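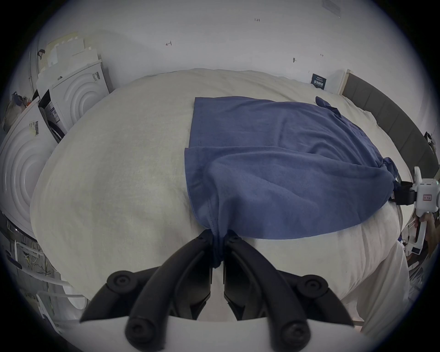
Blue cotton tee on the cream duvet, pinched at two points.

I keep a small telescope on the back porch, and people ask me how I look after it, so I finally wrote down what I do. Most of it is kitchen-drawer stuff!

Dew first. When I bring the scope in at night I leave the lens cap off and stand it in the hallway, tube pointing a little downward, until the glass clears by itself. Cap it damp and you'll get spots. (I learned that on a Prondia eyepiece I'd saved up for.)

Dust on the mirror bothers people far more than it should. I use a rubber bulb blower and nothing else for most of the year. Canned air spits propellant, so skip it. If there's pollen stuck on in April, I float the mirror in distilled water with one drop of dish soap for 20 minutes, rinse with more distilled water and stand it on edge to dry — no rubbing, no paper towels.
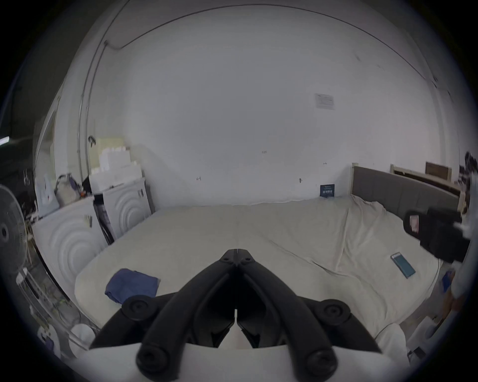 The bed with its pale beige fitted sheet.

For a red flashlight, two layers of red candy wrapper and a rubber band over a cheap one work fine. My neighbor Aparecida Honorato paints hers with nail polish, and I have to admit it's neater.

Moon maps get soggy outside, so mine go in a freezer bag, folded to the part I want. And for squeaky tripod legs, rub a candle stub along the joints. Don't use cooking oil, it goes gummy and picks up grit from the yard.

Next I want to fix the focuser on the old Drevel, if I can find the tiny hex key I put somewhere safe.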